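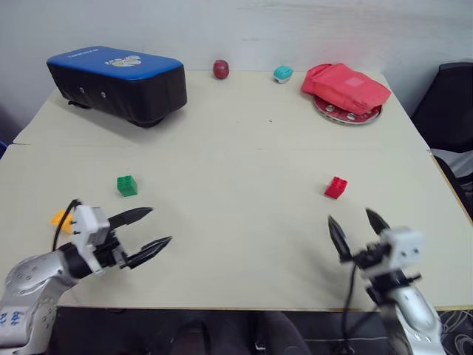
2 min read

Driltbridge workshop opens its two-arm robot bench to members

GERKVILLE, Aug 8, 2020 – The Driltbridge shared workshop has opened its two-arm robot bench to all members. The bench, known in the workshop as Nimri, was put together by members over 15 months of evenings and can now be booked in the same way as the lathe and the laser cutter.

Nimri is a pair of jointed arms, each with a two-fingered gripper, set up to work over an ordinary tabletop against the wall. The members bought the arms second-hand. The gripper housings, the cabling and the control software were done in the workshop. Total spend to date is $1619, most of it on power supplies and replacement cable.

The first job set for the bench is a small one. Each arm is to pick up a toy brick, one green and one red, and the two are to be brought together and pressed until the studs catch. Bricks were chosen for their low cost and tight fit. A brick held a little crooked will not go on, so errors in the wrist angle show up early.

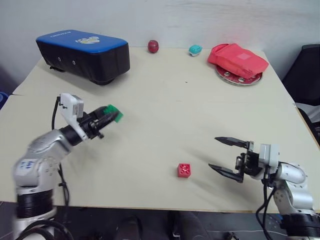 The arms do not have to move at the same time. In the current program the left arm can take its brick first and hold it over the table while the right arm lines up on the other. Members are also working on a version in which both arms close together, and on a slower approach speed for the last few centimetres before contact.

Household items are left on the table on purpose. The program has to find the right brick with a padded case, a cloth pouch and a few small things in view, and it has to leave them where they are. Members are welcome to bring in other objects of a similar size for testing.

Bookings are for one evening at a time. New users complete a short induction covering the emergency stop, reach limits and cable checks, and must have a second person present when the arms are powered. The induction takes up to 9 people, and 13 members have already finished it.

The wiring notes and gripper drawings will be posted to the workshop's shared folder in October. A second bench is planned for the Clemley site, using the same layout and software, once the wrist cables have been rerouted closer to the arms.

Membership enquiries can be made at the front desk in Gerkville during opening hours.

Comments

solderpot: Good to see this open to everyone. Will the drawings include the gripper housings or just the fingers?

west_gerk: Did the induction last week and it was well run. Bring your own safety glasses if you have them.

Tramline4: Any chance of a daytime slot? Evenings are no good for those of us on night shift.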